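**Plindum fitted sheet, king size: six months on**

I bought this sheet in December to replace one that had gone thin in the middle. It's the plain cotton one, 200 thread count, in the colour they call Oat. I paid full price and have washed it most weeks.

The main thing I wanted was a sheet that stays on. Our mattress is deep and the old sheet used to spring off at the head end every few nights. The Plindum has elastic all the way round and the corners are cut deep enough to tuck properly underneath. It has come off once, when I put it on sideways. There is no label to tell you which is the long side, and a small tag would fix that.

It felt stiff out of the packet. After three or four washes it softened, and it is now comfortable without being silky. I wash at 40 and dry it on the line. I did one wash at 90 after a bout of illness in the house and couldn't measure any shrinkage, though the elastic felt tighter for a week.

Colour has held up well. It is greyer than the website shows, so don't expect a warm cream. 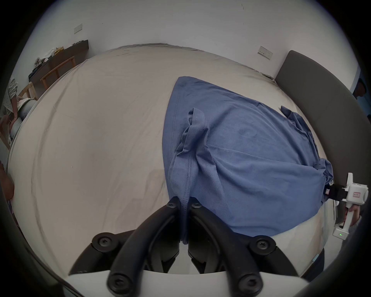 *The sheet on our bed, with a blue T-shirt on top.*

Creasing is the weak point. If you leave it in the basket overnight you will want an iron. Santosh Bansal, who recommended the make to me, has the Sovier version with some polyester in it and says his comes out flatter, but I found that one too warm in summer.

There is slight bobbling at the foot end. I can feel it but it doesn't bother me.

Four stars. I have ordered a second in the same size.

Reviewed by Oratile Cele, 8 Jun 2023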